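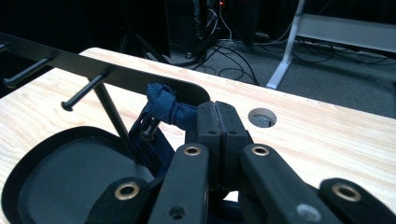
A knotted blue strap on a black rack with pegs.

Home | News | Opinion | Letters | Subscribe

Teach knots in school again

By Zainab Edet
2021-11-16
Share 43 | Comments 4

My neighbor moved to a new apartment in October and tied a mattress to the roof of her car with clothesline. She got three blocks before it slid down over the windshield. She is a smart woman with a graduate degree, and she told me she had never learned any knot except the one on her shoes.

I think that is a gap in how we raise children, and the schools should fill it. I don't mean a badge program or an after-school club that costs $230 a year. I mean a few hours in the regular school day, somewhere around fourth or fifth grade, when hands are big enough and kids will still do what a teacher asks.

The list can be short. A square knot, a bowline, two half hitches and some kind of trucker's hitch will cover most of what a person needs in ordinary life. You can tie down a load, hang a swing, fix a dog to a post for a minute while you go in for milk, and get the whole thing undone again at the end. Getting it undone matters more than people think. A great many of the knots I see are just a pile of turns that somebody kept adding until it held, and then the next person has to get out the scissors.

The usual answer is that we have ratchet straps and bungee cords and zip ties now. We do, and I own all of them. But ratchet straps jam, bungee cords have hooks that can take out an eye, and zip ties go in the trash after one use. A length of rope is cheap and lasts for years if you keep it out of the sun.

The other answer is that the school day is full. Hadiza Aliyu, who taught fifth grade at the Gulberg school until she retired, disagrees with me on this and has told me so more than once. Her view is that every person with a hobby wants it put in the schedule – chess, gardening, checkbooks, cursive – and that teachers are the ones who end up buying the supplies. I take the point about supplies. A class set of rope would have to come from the district, and it should be decent rope, since the slick yellow kind won't hold a knot for anyone.

On time, I don't agree. Children in Skalstead still spend a good part of December on paper snowflakes. There is room.

My father taught me the bowline on the back steps with the cord from a bathrobe. I was slow at it. I learned it wrong first, with the tail on the outside, and tied it that way for years until a man at the boat ramp showed me the other way. Most people of his age learned from a parent or in the service or on a job. Fewer people have those jobs now, and a parent who never learned can't pass it on. There are videos, of course, but you have to know that you need one before you go looking, and by then the mattress is usually on the car.

The school board takes public comment before its next budget vote. I plan to ask for the rope.

Share 43 | Comments 4
Home | News | Opinion | Letters | Subscribe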